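Food Storage and Handling, Unit 4: Condiments and Cut Fruit
Course handout
Instructor: Maricica Roman
Lab section: Tuesday

4.1 Scope

This unit covers two groups of items that are often kept out on the same counter: acidic condiments in squeeze bottles, and fruit that has been peeled or cut. They are taught together to show how differently they behave once opened. Read section 4.2 before the lab. Section 4.5 is assigned as written work.

4.2 Terms

Shelf-stable: can be held unopened at room temperature for the period set by the maker.
pH: a measure of acidity. Lower values are more acidic. Tomato ketchup is normally below 4. Ripe banana is normally between 4.5 and 5.2.
Enzymatic browning: darkening of cut or bruised fruit when the enzyme polyphenol oxidase meets oxygen.
Headspace: the air above the product in a closed container.

4.3 Squeeze bottles

Tomato condiments keep well for three reasons: vinegar, sugar and salt. An opened bottle is mainly a quality problem. Color darkens, flavor flattens, and liquid separates at the top. Refrigeration slows all of these. Follow the label where it gives a storage instruction.

Bottle shape affects how the product ages. A flexible wall draws air back in after each squeeze, so headspace grows as the bottle empties. Residue around the opening dries and can pick up soil from hands and counters. Wipe the opening after service and close the cap fully.

Opaque or strongly colored bottles hide the fill level and the condition of the contents. Judge the level by weight, and write the opening date on tape on the back of the bottle, clear of the label.

4.4 Peeled and cut fruit

The peel of a banana is its package. Once it is opened, even part of the way, the exposed flesh should be treated as cut fruit. Browning starts at bruises and at any broken surface. It is a change in appearance and does not by itself mean the fruit is unsafe.

Browning can be slowed by lowering the pH at the surface (lemon juice is the usual choice), by limiting air with a close wrap, or by chilling. Chilling has a side effect – the peel darkens faster than the flesh. Do not grade a chilled banana by its skin.

A red squeeze bottle with a green-bordered label and a partly peeled banana make up a typical mixed pair for the sorting exercise. The bottle may stay at the station for the full session. The banana is logged as cut fruit from the start, including the part still in its peel.
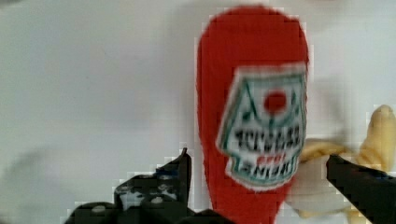 4.5 Written work

1. Sort the 14 items on the station list into shelf-stable, refrigerate after opening, and cut produce. State the deciding property for each.
2. Explain why a pH difference of one unit matters more than it appears to. (The scale is logarithmic.)
3. A bottle has no opening date. List the checks you would make before returning it to service, and state which of them concern quality only.
4. Compare lemon juice and a close wrap as treatments for a half-peeled banana. Include texture and flavor as well as color.

Answers should fit on one page. Hand them to Ross Drummond before the start of the next lab. Late work is marked out of 8 instead of 11.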